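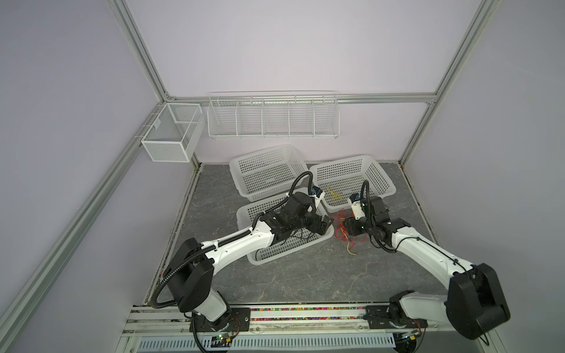 Work since the last report

The two-arm cell at Ullness has been in use since April. This report covers the gripper and controller trials paid for under the Rendwood grant, up to Wednesday, September 4, 2024.

We are comparing two sets of gripper fingers, the standard Egan pair and a narrower pair cut by Jakska. The task is the same for both: pick up thin wires from the floor of the cell and put them in a basket. The wires are a hard test – they tangle, and a finger that closes a little too high picks up nothing.

We have logged 904 attempts so far, 400 of them with the Jakska fingers. The narrower fingers do better on single wires. On tangles there is little between them, and both tend to drag more wire than they lift.

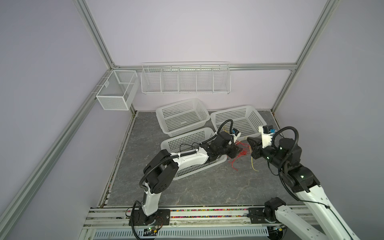 The controller has been the slower part of the work. With both arms reaching into the middle at once, the old settings made them stop and wait too often. We changed the timing and lost 4 days to faults before it ran properly. The cable conduits on the arms also need watching when the wrists turn, and we now check the clips every morning.

Still to do

Finish the remaining runs with the Egan fingers.
Repeat the tangle trials with the wrist cameras set lower.
Send the full log to Rendwood.

Spending is within budget. We ask to keep the cell for a further 3 weeks – no extra money is needed for this.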